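Buscar en la web Buscar Escribe una palabra...

¿Por qué el mango de la olla quema si el fuego está abajo?
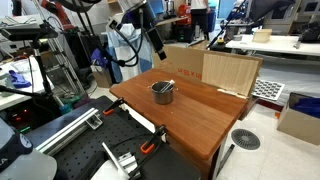

Paloma Tillman
Redactora de la sección «Ciencia en la cocina»

4 de octubre de 2025

A mí me pasó con cinco años. Mi abuela estaba haciendo sopa, yo quise ayudar, agarré la cuchara de metal que llevaba un rato metida en el caldo y... ¡ay! La solté tan rápido que acabó en el suelo. Y me quedé pensando: pero si yo la he cogido por arriba, por la parte que no tocaba la sopa. ¿Cómo ha llegado el calor hasta mis dedos?

Pues ha llegado caminando, más o menos. Todo lo que te rodea está hecho de partículas pequeñísimas, tan pequeñas que no las verías ni con una lupa buenísima, y todas se están moviendo un poquito. Cuando algo se calienta, sus partículas se mueven más. Las de abajo empujan a sus vecinas, esas vecinas empujan a las siguientes, y así va subiendo el meneo hasta la otra punta. Eso se llama conducción (apúntatelo, que queda muy bien decirlo en la cena).

Los metales son muy buenos en esto porque dentro llevan unas partículas diminutas, los electrones, que van sueltas de un lado a otro repartiendo el calor a toda prisa. Pero no todos los metales corren igual: el cobre es rapidísimo, el aluminio también se da maña y el acero inoxidable, el de tantas ollas, es bastante más lento. La madera es una tortuga, y por eso a los cocineros les gusta tanto remover con cuchara de palo.

Ahora viene lo que más me gusta. Toca la pata metálica de una silla y luego un cojín. La pata parece más fría, ¿verdad? ¡Pues si llevan toda la noche en la misma habitación están a la misma temperatura! Lo que pasa es que el metal te roba el calor de la mano muy deprisa, y el cojín, muy despacito.

Haz la prueba en casa

Necesitas una cuchara de metal, una de madera, una de plástico, un poco de mantequilla, tres garbanzos secos y una taza alta. Pega un garbanzo con mantequilla en la punta del mango de cada cuchara. Mételas de pie en la taza y pídele a una persona mayor que eche agua caliente (tú no, de verdad). ¿Qué garbanzo se cae primero? Apuesta antes de mirar, que así tiene más gracia. Yo la hice en abril con mis sobrinos y hubo gritos y todo.

Si te animas, cuéntame abajo qué ha pasado.

Comentarios (3)

Nora, 9 años: Ganó la de metal!!! La de madera ni se enteró

Papá de Iker: En casa el garbanzo se lo comió el perro antes de caerse. Repetiremos.

lucia_4B: y por qué el hielo se pega a los dedos??

Lo último en la sección
¿Por qué flota el hielo?
Cómo sube el pan
De dónde sale el vapor de la ducha
¿Por qué llora la gente al cortar cebolla?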